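Laundry, again

6/3/25

I meant to write this up last week and then didn't, so you're getting two weeks of Drellel at once. Sorry to the handful of you who asked!

For anyone new, Drellel is our attempt to get a robot hand to sort and handle clothes by showing it how, over and over, and letting the model (Kilow, the name stuck from an old folder) learn from the recordings. No clever hand-written rules about sleeves. You just need a lot of examples, and somebody has to sit there and make them, and this fortnight that somebody was me.

The target is 1000 episodes by the end of June. An episode, for us, is one garment, from the first reach to the final let go. I thought I'd fly through them. On my first morning I kept nine and threw away more than I want to admit, mostly for daft reasons like me dithering over where to grab and the hand wobbling about above a T-shirt. The model would have learned to dither too (it's very good at picking up my bad habits).

Spyros Makris, who did the rigid objects before me, warned me about cloth. With a cup you know where the handle is. With a black top that's been dropped in a heap you don't know where anything is, and neither does Kilow, so you want the fingers coming in from all sorts of angles and the heap looking different every time. I now scrunch things up on purpose and I've become oddly proud of my scrunching.

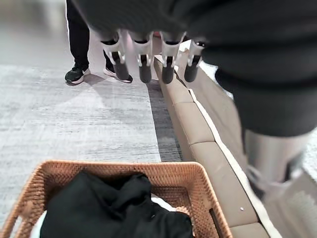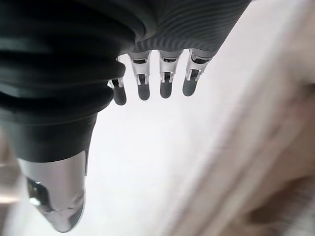
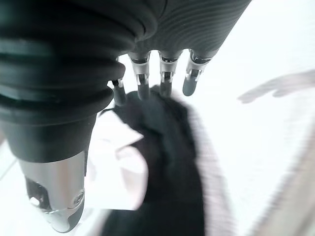

Views from down by the fingers. The last one has the hand at the black cloth, with something paler next to it.

Dark clothes have been the real pain. Black on black, folds vanish, and when the arm moves quickly the cloth goes to mush in the video. I've slowed right down on the approach and that seems to help, though it makes each go longer and my shoulders hate it. I tried turning the lights up as well and all I got was a glaring white background, so they're back where they were.

The other thing I changed was the labels. We had four of them for how a grasp ended and I could never remember the difference between "slipped" and "partial". Quách (our labelling tool, written in a hurry and it shows) lets you add a note now, so I've merged those two and I type a few words instead. Much happier.

Still to sort out: socks, which I'm avoiding, and whether the episodes where I missed and tried again should stay in. Spyros says keep them, as it has to learn how to recover from somewhere. I'm coming round to that. If you've done anything similar with cloth and have an opinion, the comments are open, and I'll put up some numbers once the next training run has finished.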